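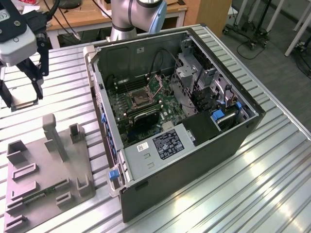 Sat 28 January - Dekeo cell, trial unit from Lalari

Day 2 with the review unit. Task is still the desktop rebuild: processor into the open socket, then memory. Tower on its side, side panel off. Both rows of memory slots start empty, socket frame and lever up before each run.

Setup notes
- Fixture tray is the gray 3D-printed one. Memory stick goes in a lower slot, same orientation every time.
- Tower position drifts on the ribbed table when the latch side gets pushed. Need end stops. Lalari quote for a clamp set is 780, theirs only. Will try our own first.
- Gripper cable needs more slack at full reach over the drive cage.

Dekeo software
Teaching a pick takes nearly 4,000 ms longer to save than the manual states. Force limit resets to default after a restart. Reported both to Lalari. Fix promised in the August release, too late for our decision.

Compared with the Naltar kit: better repeatability on approach, worse documentation. Naltar wants 800 a month for support; Dekeo support is bundled for the first year.

Open
- Socket insertion with force limit set by hand, log every run.
- Ayanda Mathebula to check lever clearance against the second arm.
- Ask Acuña for spare finger pads.
- No memory insertion until the tower is clamped.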